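How Students at Cernport College Use the Library in the Evenings

Seren Hopkin and Lorenz Egger
Second-year project, Social Research Methods
11 May 2018

1. Background

The library at Cernport has stayed open until 10 pm on weekdays for the past two years. Before that it closed at 6 pm. The change was made after requests from students living in the Brurnum halls, where the rooms are small and the walls are thin. We wanted to find out who uses the later hours and what they use them for.

2. Method

We put a short questionnaire online and left paper copies at the issue desk and in the Fernell building canteen. We received 429 replies. We left out 52 of these. Most had only the first page filled in, and a few came from staff. We also interviewed 2 members of the library team and sat in on several evenings, making notes on which floors were in use.

The questionnaire asked how often people came in after 6 pm, how they travelled home, which floor they sat on and what they would change. The last question had an open box. We sorted those answers by hand into groups and then checked each other's sorting. We disagreed mainly over comments on noise, which some people meant as a complaint about the building and others as a complaint about other students.
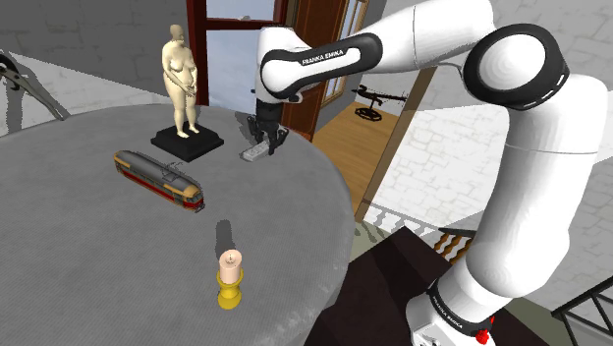

3. Findings

Of the replies we kept, 200 came from students who use the library after 6 pm at least once a week. The first floor was the most popular. It has the group tables and is close to the printers. The silent floor filled up in December before the exams but was quiet in most other weeks.

Transport came up more than we expected. The last direct bus to Brurnum leaves before closing time, so students without a bicycle either go early or walk back along Chamoun Road. Several said the road was badly lit by the playing fields.

In the open box the most common request was for hot food. The canteen shuts at 5 pm and the vending machine on the ground floor takes coins only. The next was heating on the second floor. Both staff members told us they had heard the same thing.

4. Limits of the study

Paper copies were left in places that library users pass anyway, so students who never come in are probably under-represented. We did not ask about part-time jobs, and we should have done. A few people wrote that they worked evenings and could only come at weekends.

5. Suggestions

The college could ask the bus company to move the last Brurnum service to after 10 pm. A card reader on the vending machine would be a cheap change. We would also like the questionnaire to be repeated next year with a question on paid work added.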